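The second life of the office computer

When the accounting firm on the second floor moved out of our building, they left 247 computers behind in the storage room. Most of them were still working. The new tenant wanted the room empty before the end of the month, and so the question of what to do with them came, by accident, to my desk.

I am a teacher of evening classes, and I did not know much about old computers. I knew only that many of my students did their homework on a telephone with a broken screen. A machine that is too slow for an accountant can be very good for a person who needs to write a letter for a job.

I started to ask, and I found that there is a small world of people who live from this question. In Vudthorpe, the town where I have lived for nine years, the workshop is called Wokow. It stands behind the old bakery, and it has a blue door and very bad parking. They take computers from offices, clean them, change the parts that are tired and sell them again for a modest price. Last year 3,000 machines left through that blue door.

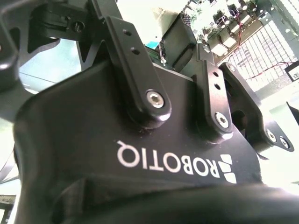
The first thing I learned is that age is not the biggest problem. A computer from an office has usually had a quiet life. It stood under a desk, it was switched off at five o'clock, and its worst enemy was dust. More memory and a new drive are often enough to make it pleasant again. The price of these two parts together is less than a pair of decent shoes.

The bigger problem is the data. Many companies prefer to destroy a good machine, for they are afraid of what remains inside it. I understand this fear. But a drive can be erased properly, or it can be taken out and destroyed alone, and the rest of the computer does not need to die with it. Terivar, a transport company with its offices near the harbour, kept its old computers locked in a basement for years before somebody asked the workshop for a written certificate of erasure. Now they send a van every May.

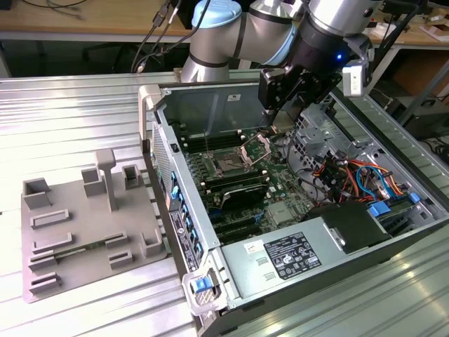
Words by Tomás Falcão
2023-03-01

Then there is the question of who buys. I expected students, and there are students, but on the morning of my visit the queue was mostly grey-haired. One man, Patrício, wanted a computer only for chess and for the photographs of his grandchildren. He asked many questions about the noise of the fan. He paid, put the machine in a shopping trolley and walked home with it in the rain, under a tablecloth of plastic.

The guarantee is 2 years, which surprised me. My own new laptop had only one.

As for our storage room, it took three trips with a borrowed truck. I kept one computer for the classroom. It needs a long minute to start, and my students use this minute to complain about the coffee.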